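Living with a commissioned piece: workshop and household tips

Posted by Viorica Hoxha, 27/03/2020

So you have gone and had something made for the stairwell. Congratulations. The artist has had lunch, the architect has had the photographs, and you have a large object that needs dusting for the rest of your life. These are the notes I give clients when the crate goes, with the bits added that I used to say on the phone afterwards.

Before you touch anything

Find the care sheet. If there isn't one, write to the studio and ask what the surface is and what it was finished with. "Paint" is no answer. Tihomir Spahić once told me a wall relief of his was finished in "the usual", and it took two letters to establish that the usual was beeswax.

Dusting

Use a soft, dry brush, the sort sold for pastry, and keep it for this job alone. Start at the top. Hold the vacuum nozzle a hand's width away with a bit of old tights over the end, so that anything which comes off can be found again and glued back by somebody competent.

No feather dusters. They snag, they shed, and the broken quills scratch.

Fingermarks

Visitors will touch it. They will touch it while reading the sign. On lacquered metal, breathe on the mark and wipe it with a clean cotton cloth, then leave it alone. On bare bronze, put up with it. On unglazed clay, ring the studio before you try anything at all, including the thing your aunt swears by.
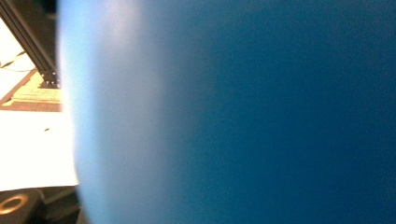

Hanging and rehanging

1. Find out what the wall is made of. Knock, then drill a small hole somewhere the piece will cover, and look at the dust. Red is brick, white is plaster, and brown may well be the door frame.

2. Use 2 fixings even if the thing has one loop in the middle. Ask the studio to add the second. A panel on one hook goes crooked every time a lorry passes, and you will straighten it every morning until you hate it.

3. Cut a paper template and tape it up for a week. The plan for the Ciststead lobby said 900 mm from the floor to the lower edge, and the plan had clearly never met a pushchair. We moved it up by 300 and filled the old holes.

4. Keep the offcuts, the spare screws and the tin of touch-up colour in one box, and write on the lid what they belong to. "Misc" doesn't count.

Light

Sunlight fades textiles and works on paper. A blind costs less than a restorer. If you have spotlights, hold your hand where the piece is and leave it there for a few minutes. If your hand gets warm, so does the art, and the lamp wants moving back or swapping for a cooler one.

Moving parts

Drita Kneževič makes mobiles, and her advice is to oil nothing. Squeaks are generally dust in the swivel. Brush it out, turn it gently by hand, and only then write her a cross email.

Paperwork

Photograph the piece from the front, the sides and the back before it goes up, and put the prints with the invoice. Write the insurer's number on the envelope. Note any chip you already know of, with the date you noticed it, or you will spend an evening arguing with Tarek Darwish over whose ladder it was. (It was mine.)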